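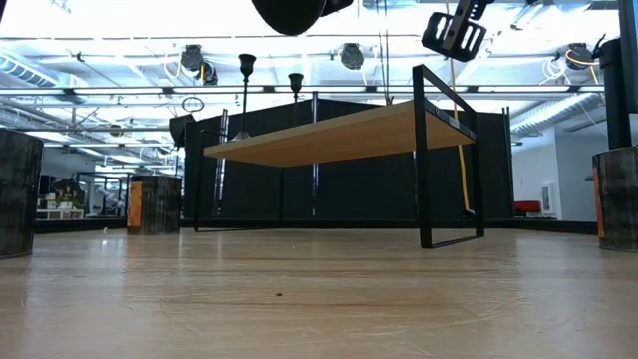
Benedek Juhász put it to us in his first comment on the draft: a partnership agreement that neither side has opened since signing tells you very little about how the partnership runs. We changed the method as a result. The original plan was to code contract clauses only. The revised plan adds the working correspondence between the two firms.

## 2. Data

The case is the supply and distribution alliance between Livwood, a furniture maker in Jostunstead, and Danladi, a freight and warehousing firm based in Birnerside. Both firms gave access to their shared inbox for the second year of the agreement. It held 2,474 messages. After removing automatic notices and duplicates, 1,512 remained. Each was coded by two readers for topic, sender role and whether it asked the other firm for a decision.

## 3. Results

Of the coded messages, 142 asked for a decision. Most concerned delivery windows and the handling of returned stock – matters the agreement leaves to "reasonable consultation" (clause 9). Pricing, which takes up four pages of the contract, hardly appears.

Requests sent to a named counterpart were usually answered by that person. Requests sent to the general address were often forwarded more than once, and several have no reply on file. Phone calls are not captured, so some of these may have been settled by other means.

## 4. Limits

One inbox and one year. Coder agreement was lower for sender role than for topic, as job titles at Danladi changed in July. Miklós Medve recoded the affected messages using the new titles; the earlier coding is kept in Appendix B.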